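Packing Up a Home Workshop for the Freight Truck
Posted August 13, 2018 in Workshop Tips

When we moved from Kesilholm to Rondville I had the bright idea of sending the whole workshop by freight instead of squeezing it into the moving van between the couch and the Christmas boxes. I'd do it again tomorrow, but I'd do it with a lot less running back and forth to the hardware store, and so I've written down everything I wish I'd had taped to the wall that week. It's a long page. Get yourself a coffee.

Start with the pallet

Your pallet matters more than anything you put on it. Garden centers and feed stores will often let you have one for the asking, but look it over before you load it into the car. Press down on every deck board with your foot. Turn the thing over and look at the bottom boards too, where the forks and the jacks do their damage. If a nail head is standing up, drive it back down or pull it and put in a screw.

I lay a sheet of flattened cardboard over the deck before anything else goes on. Small boxes love to sag into the gaps between boards, and then your nice square stack starts leaning like a tired old fence.

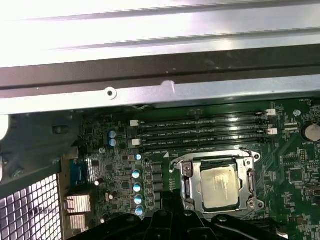
Put the heaviest things down first and keep them toward the middle. Mine was the bench vise, followed by the grinder and a crate of cast iron odds and ends that I probably should have left behind (I still haven't used a single one of them!). Weigh as you go. I stood on the bathroom scale holding each box and wrote the number on the side with a fat marker, and the total came out at 275 pounds for the first pallet, which matched the terminal's scale well enough that there was no fuss on the bill.

Nothing should hang over the edge of the pallet. I know it's tempting with that one long toolbox. Turn it, stand it up, or give it a pallet of its own.

Boxes, drawers and loose bits

Use new boxes for tools. Grocery boxes are fine for sweaters, but a box that has already been around the block with bananas in it won't hold up under a set of sockets. Small boxes are best, packed full, with the leftover space stuffed with old towels, shop rags, or the newspaper you've been meaning to take out. Give each one a gentle shake by your ear. If it rattles, open it up and stuff it some more.

Take the drawers out of cabinets and wrap them one at a time in stretch film, contents and all. For screws and washers, I like peanut butter jars with the lids taped. I lined mine up in a box with cardboard dividers from the liquor store and they came through in fine shape.

Drain the gas and oil out of anything with an engine, and ask the carrier well ahead of time what they'll accept in the way of paint, glue and spray cans. The answer is usually shorter than you'd like. I gave most of mine to a neighbor.

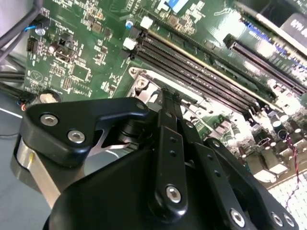 Wrapping and strapping

Buy the wide stretch film, the kind on a proper roll with handles. Tie the loose end to a corner of the pallet and go around the bottom several times, catching the pallet itself in the wrap, and then work your way up with each pass overlapping the last by half. I wear gloves for this and walk backward, and I get dizzy every single time, so take a break when you change direction.

Corner boards are worth every penny. They're just stiff cardboard angles, and you can make your own from folded box flaps in a pinch. Slip them under the straps on all four uprights. I bought the polyester strapping from Bomero, in a coil of 200 feet, and I have enough left over to tie up tomato cages until I'm a very old lady.

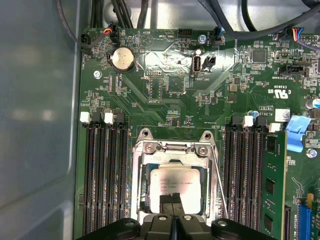
Labels and paperwork

Put a label on all four sides and one on top, with both addresses and a phone number somebody will really answer. Cover them in clear tape. Then tuck one more copy inside the wrap, down low, in a sandwich bag.

Our carrier was Xu, and the number they gave us for the shipment was 3804. I wrote it on the labels, on the inside of my wrist, and on the refrigerator in the old house — and then of course I forgot the refrigerator was staying. Keep it in your wallet.

Read the bill of lading before you sign it, even if the driver is tapping a foot. Check the piece count and the weight, and be sure it says you need a liftgate if you don't have a dock. Hardly anybody has a dock at home. Asking for one on the day can cost you extra, and it was over 70 dollars in our case because I left that little box blank.
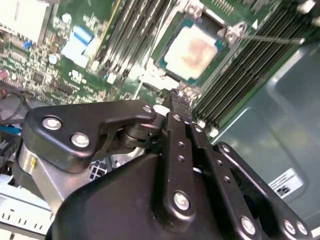

Take pictures of each finished pallet from every side, and a close one of any old dents or scratches on your machines. When the truck arrives at the other end, walk around the load before you put your name on anything. If the wrap is torn or a corner is crushed, write that on the delivery receipt in plain words and have the driver look at it with you.

Ours came in February, in sleet, and I was very glad I'd put a trash bag over the top under the last layer of film. Keep a box cutter in your coat pocket that day. Mine was packed in the middle of pallet two.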